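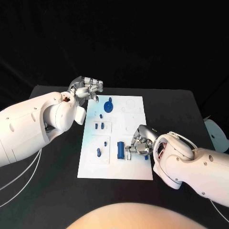

Two-arm assembly task with blue 3D-printed parts on the white task board.

Home | News | Courses | Student projects | Contact

Fustevton students to run two-arm assembly trials at May open session

FUSTEVTON – Students on the robotics project course at Fustevton Technical College will run their two-arm assembly task before visitors in May, the college said on Friday. The session starts at 2 pm in the Tranddale building.

The project, named Prokero, sets a humanoid robot with two arms and jointed hands the job of placing small 3D-printed parts on a flat task board. The parts are printed in blue and include pegs, a cylinder and a round gear-like disc with an upright peg on top. Outlines on the board mark some of the placement positions, and white fixture plates hold other parts.

Students designed the board and the parts and wrote the task sequence. The project team has logged 422 trials since the start of the course. Of these, 152 used the present board layout. The remainder used earlier layouts, in which the fixture plates were set closer together and the hands had less clearance.

A trial is counted as complete when every part named in the run sheet is in its position and both hands have moved clear of the board. A part that is dropped and picked up again within the same run is recorded as a recovery and logged separately. A part that leaves the board ends the run.

"The task is small but it has most of the difficulties of a larger one," said Parvathi Naidu, who teaches the course. "The fingers cover the part as they close on it, and a peg that is slightly tilted will not seat. The students have had to write down what they mean by a good grasp and then test it."

The team has four members. Randa Sleiman and Ulises Sepúlveda are responsible for the motion sequences and for the rules that stop the arms entering the same space. Soledad Arancibia designed the printed parts and maintains the drawings. Amancay Echeverría runs the trial log.

"We changed the peg diameter twice," said Arancibia. "The first set was too slim for the fingers to hold square. The second was easier to grip but bound in the fixture. The current set is a compromise, and the drawings give the tolerance we print to."

Printing material for the project was supplied by Durán, a local workshop. The college provided bench space and supervision.

At the open session the team will run the full sequence, followed by a shorter one using only the fixture plates. Visitors will be able to inspect a spare set of parts and read the trial log. The part drawings and run sheets will be available from the course office after the session.

Places are limited and should be booked through the course office.

Last updated: May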